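3.2 Table surface and the placing of tableware

The second part of the study dealt with how people lay out a small breakfast on a surface that carries its own faint pattern. All settings used the same few items: a mug, a shallow plate and one soft, bread-like piece on the plate. Over 449 settings were recorded at the Havville site between August and November 2019. Of these, 293 were made on the gridded white top and the rest on a plain one of equal size. Participants were told where to sit but were given no rule for spacing. The mug was scored by the direction of its handle, the plate by its distance from the near edge of the table, and the bread by its offset from the center of the plate (Figure 4).

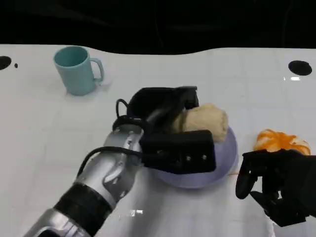
Figure 4. Gridded white top with teal mug, handle to the right, and bread-like item toward the back right of a translucent lavender plate.

Gerrit Jansen objected, on reading a draft of this section, that handle direction says more about which hand a person prefers than about the surface, and that the two should be scored apart. We accept the point in part. Hand preference was noted for all participants but 15, and the settings made by those 15 were left out of the comparison of handle direction - they remain in the analysis of plate distance.

On the gridded top, plates were more often set with the rim close to a line, even though the lines are pale and several participants did not mention them when asked. No such tendency was found for mugs. The offset of the bread did not differ between the two tops and is not treated further. Glare from the glossy surface may have led some participants to shift the plate; the Skendness series, made under softer light, is taken up in Section 3.3.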